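3.2 Setting up and looking after the station

Most of what we learned about running the Hiltdale station had very little to do with the learning side of things and a great deal to do with pads, cables and good habits, so we hope readers will bear with us while we go through it. The station uses a pair of Nunora hand-held grippers, and one operator can have them ready to record before the first coffee of the morning. Mwanahawa Langat wrote the original checklist, and we still follow it nearly word for word.

The finger pads come first. They pick up dust and a little adhesive from packaging, and a pad that looks perfectly fine can let a smooth wrapper slide. We wipe both pads with a damp lint-free cloth at the start of a session, let them dry, and then close the jaws slowly on a soft packet and tug. Pads are swapped after 4,000 closures – sooner if the mesh has begun to shine. Next comes the marker, which has to sit firmly and show its full pattern, because a small tilt there turns into a large pose error at the fingertips.
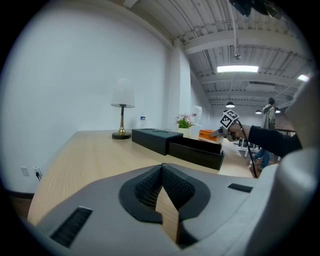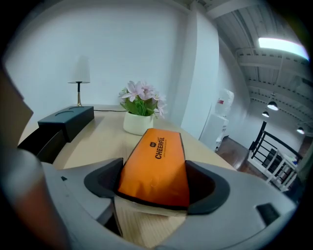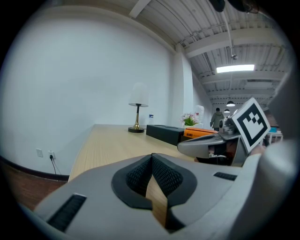
Figure 3. The station in use, seen from a gripper: with an orange and white box on the table (first), with an orange package held between the pads (second), and with a second gripper and its marker in view (third).

The housing needs less care than the pads, though we do brush out the slotted vents once a month and check the screws underneath while the shell is turned over. In August we lost a whole afternoon to a jaw that would not close all the way, and Lucrezia Galli finally traced it to a crumb of foam sitting behind the left pad. She took the pad off, cleaned the seat, put everything back with 2 fresh screws and ran the closing test again, and the jaw has behaved itself ever since. A spare pair of pads now lives in the tool drawer, next to the brush. We used the same routine, with small changes to the order of steps, at our Presville station.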